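**Can it clear the table yet?**

14 Nov 2021

I get this question more than any other, usually from people standing at a sink full of dishes. So when Wyss invited me over to Mundudstead to see how its chore project is coming along, I said yes before I'd finished reading the email (and then drove there in the rain, but never mind).

The idea is simple enough. Put everyday stuff on a table, let the arm pick it up, put it down somewhere sensible, and do it again. And again! Wyss has logged 1832 tries so far this November and wants 2000 before the month is out. Of those, 689 went through with no help at all. I thought that sounded low. Then I tried steering the thing myself for a while and decided it was pretty amazing.

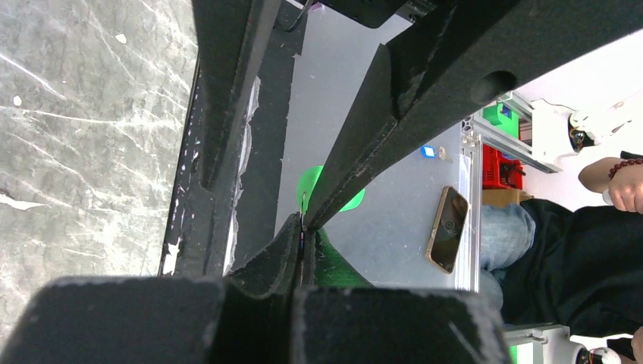
What surprised me was which jobs are hard. Lifting something with a bit of height to it is going fairly well now. Flat things are misery. A phone lying on a smooth table gives the fingers so little to get hold of, and forks are worse, and please don't ask about a wet sponge. I do all of these half asleep every morning, with a coffee in the other hand.

The shop-floor side is further along. Drasteck has two arms sorting parts at its Cilden plant, and they keep at it all shift, but the parts always come in the same trays, facing the same way. My kitchen has never once been that tidy, and I doubt yours has either.

So no, I wouldn't get rid of the dish rack. I'm going to Cilden next to watch the sorting line, and if you have a chore you'd like me to ask about, hit reply and send it over. Laundry folding is already on the list (eleven of you wrote in about that one!).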